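Mahfuz Patwary
August 31, 2025

Listing the last of my uncle's barometers this week. First up is an aneroid in an oak case with a brass bezel, signed Lukoševičius on the dial. Glass is good, one hairline in the veneer low on the left side.

It came out of a house sale in Jimcombe. No paperwork with it. I've asked Margus Žukauskas about the maker and he has only seen two others with that signature.

The needle moves, but it reads high. I haven't touched the adjusting screw. If you want it calibrated, Kemis in Ollholm quoted me $80 and a wait until mid-September.

Somebody asked about the thermometer. The tube is a replacement and the colour of the backing plate doesn't match the rest. I've priced it with that in mind.

Case is 19 inches tall. I'd rather not post it because of the glass, so pickup is preferred. If it has to travel I'll pack it well and the buyer covers the courier.

No reserve on this one. The stick barometer goes up next and I'll want almost $2000 for that, so please don't message me with offers of half.

Cheques are fine if you're local. Otherwise bank transfer before it leaves the house. 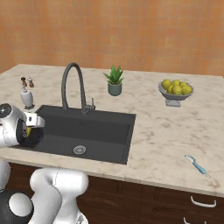
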